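Sorting Bins at the Baltport Workroom

The gallery covers the shared workroom at Baltport after the winter reorganization. For a long time everything lived in cardboard boxes under the tables, and the boxes had labels from whatever had been shipped in them, so you had to open four to find one thing. In January we moved the small stuff into open plastic bins and put the bins up where people can see into them.

The room is used by 16 members, mostly for repairs, model making and a bit of sewing. Bins are grouped by color. Yellow is for tall or awkward things that fall over in a drawer. Red is for small containers with lids. The other colors are still being argued over, and the list by the door is the one to go by until that is settled.

Tabletop row, yellow and red

The low bins have ribbed fronts and no lids. Tall pieces stand up in the yellow one and show well over the rim, which makes them easy to find. The red one next to it holds little round containers, one with a pale blue lid.
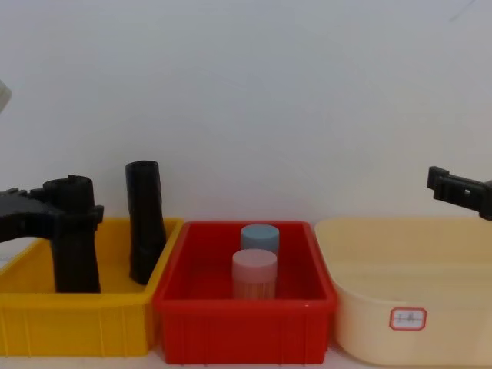

Touran Kiani asked whether open bins are a good idea at all with the amount of sanding that goes on in the room. She would keep lids on anything used less than once a month and leave only the daily things open. She also wanted to know if the bins could be washed, or if people were just going to wipe around the contents forever.

They can be washed. The rule for now is that a bin gets emptied and rinsed when its contents are checked, and the sanding has been moved to the far table by the window. Lids are on the list for the next order from Wiltedis – they sell them separately, and the first order was for bins only.

Notes on the rest of the room

Shelves: the long shelf has room for 11 bins in a single line. We tried stacking them and gave up after a week. With no lids, the top bin sits down into whatever is underneath, and anything tall is in the way.

Labels: Nuanchan Thammasiri printed the first set on plain paper and covered them with clear tape. The tape lifts at the corners on the ribbed side, so new labels go on the back, or on the edge of the shelf under the bin.

Loose hardware: screws, washers and hooks are not in the bins yet. Primo Barbieri weighed one box and worked out that it held 1,200 screws, most of them the same size. They will go in jars.

Returning things: put an item back in the bin color it came from, even if that bin is getting full. Full bins are split at the end of the month. If you find something with no home, leave it on the tray beside the sink with a note saying where you found it.

Tall items: stand them upright, with the heavier end down. Two or three to a bin is fine. More than that and you can't get one out without pulling up its neighbor.

Spare bins are in the hall closet, bottom shelf. Ask Burgi Thaler for the key – mornings are best, before ten.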